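Zemico Clip-Lock Storage Lids
Replacement and Spare Part Program

Zemico supplies replacement lids for rectangular food storage containers used in staff kitchens, school cafeterias and care facilities. Lids are sold separately from container bases, so that a facility may renew worn closures without replacing the full set.

Lids are offered in the Sekcombe and Durrani ranges. Sekcombe lids fit bases of 700 ml. Durrani lids are intended for larger bases and are packed in cartons of 35. Bases from the earlier Luter range are not compatible with either. 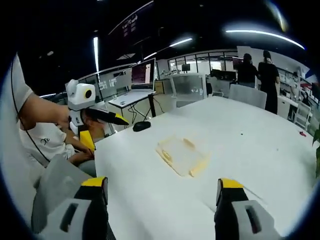
Shallow item with raised yellowish edges, on a white table.

Ordering
Orders may be placed by account holders through the regional office. The minimum order is one carton. Mixed cartons are not available. Prices were last revised on 21 January 2025 and remain in force until the end of June.

Care
Wash lids by hand or on the top rack of a dishwasher. Remove the seal once a month and clean the channel beneath it with a soft brush. Dry both parts fully before reassembly. Do not place a closed lid in the microwave.

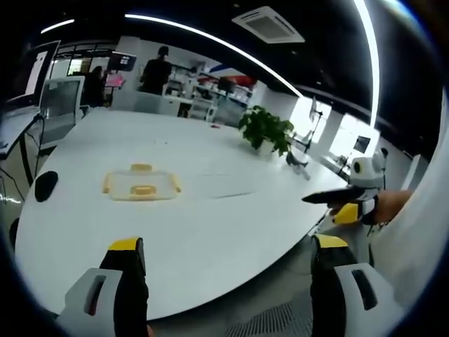
Tobiloba Olatunji writes that the seals on the Durrani lids held up well through a full school year, but that the carton label should show the base size in larger print.

Returns
Unused lids may be returned in the original carton within 100 days of delivery. Please quote part number 106 when requesting spare seals.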